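About Clistham

Hi, I'm Igor Kolář, and Clistham is my little bookkeeping school. I started it after doing the accounts for Pešek, a bakery with a shoebox of receipts and 400 unpaid invoices (I still dream about that shoebox!). The owner asked me to teach her how to do it herself, and then her sister wanted in, and then the shop next door.

We now run evening classes for people who own small businesses and get a stomachache at tax time. You bring your own numbers and we work on those - no made-up companies. Last year 200 people finished the basic course, and I'm pretty proud of that. 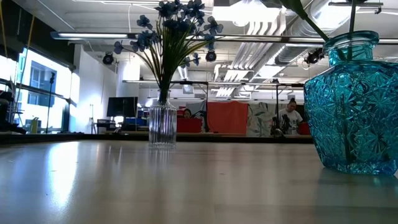 The Friday drop-in is my favorite part of the week. Come with one bill or a whole year of mess, pull up a chair and ask away. Our florists always bring the best puzzles, like how to book a ribbed glass vase and the artificial blue flowers standing in it when one gets sold and the other goes back on the shelf. We spent most of an evening on that one and I loved it. New classes start in June, so send me a note if you'd like a seat.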